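Chapter 7
Running a Small Tournament

In this chapter
Picking a format that fits the day
Building a schedule that survives the first rain delay
Tiebreakers, and when to announce them
Umpires, scorers and the people at the desk

The first tournament I ever ran was a field hockey sevens day at Wernell, and I got the schedule wrong before a single team had stepped off the bus. I had fourteen teams, one full-size pitch split in half, and a spreadsheet I was very proud of. What I did not have was any gap between games. None! The first match started at eight thirty, the second was supposed to start the minute the first one ended, and by ten o'clock I was standing behind the goal with a clipboard while two captains explained to me, quite politely, that their players needed a drink of water.

So I want to start this chapter with time, even though most books start with brackets. Brackets are the fun part. You draw the lines, you fill in the names, everybody crowds around the board. But a bracket doesn't know how long it takes to get fourteen players off a pitch and fourteen others on, and you have to.

Take a sevens match with two halves of seven minutes and a two-minute break. That's sixteen minutes of play and break. Now add the walk on, the coin toss, one injury, and the goalkeeper who is still buckling her pads. I plan on twenty-two minutes for that match these days, and I put in a longer pause every fourth game so the day can catch up with itself. Work that number out before you promise anyone a format.

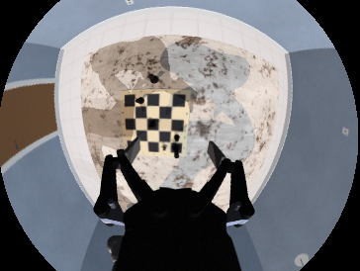
Celina Domański disagrees with me on this, and told me so when she read my draft: twenty-two is too loose, teams get cold standing around, and a strict horn every eighteen minutes teaches them to be ready. She has run plenty of days that way and they finish on time. I still think it depends on how far the locker rooms are from the pitch, but try her way if your site is compact and your teams know each other.

Now, formats. You'll meet three of them over and over in club sport, and we'll work through each one later in the chapter with full tables. A knockout is the shortest. You lose, you're out, and with sixteen teams you need only fifteen games to find a winner. The trouble is that half your guests are finished after one match, and some of them drove two hours. A round robin is the kindest, since everybody plays everybody, but it grows fast. Six teams need fifteen games. Twelve teams need sixty-six, and now you're looking at a whole weekend.

The third is the one I use most: pools first, then a knockout. Everyone is sure of a few games, and you still get a proper final with people yelling on the sideline. At the Clikdale spring meet we had pools of four, with the top 2 in each pool going through, and the rest played for a plate so they had a reason to stay after lunch. (Do buy the plate. I once promised one and had to hand over a cake tin.)

How big should you go? Smaller than you'd like, the first time. The Kaczorowski Cup had 261 players in its biggest year, and I loved it, but that day had been growing for a long while before I came near it, and it had more than 58 people wearing an official's vest. If you have one pitch and a handful of friends, eight teams is plenty.
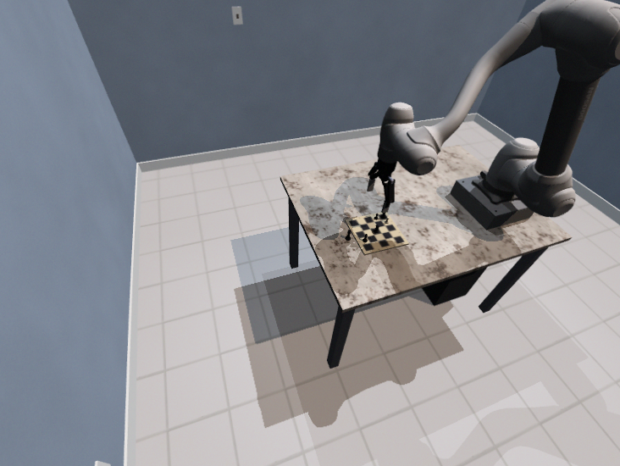

When should the tiebreak rules go out to the teams? With the entry form, before anyone has paid, and again on a sheet at the desk in the morning.

I feel strongly about that one. At Wernell I had two teams level on points in Pool B, and I hadn't written down whether goal difference or the head-to-head result came first. Either choice was fair. Either choice made one team furious, because by then everybody could see who it helped. Boyang Qin was coaching the side that missed out, and he took it well, but he did ask me for the page number of the rule. There was no page.

The order I use now is points, then head-to-head, then goal difference, then goals scored, then a short shootout. Yours can be different. Just pick one and print it.

Before you go on to Section 7.1, try this on paper. You have ten teams, one pitch, and daylight from nine in the morning to five in the afternoon. Allow twenty-two minutes for each match and forty minutes for lunch. Draw up two pools of five with a final between the pool winners, and count the games. Then see what time your final starts, and keep the sheet handy, as we'll be changing it in the next section.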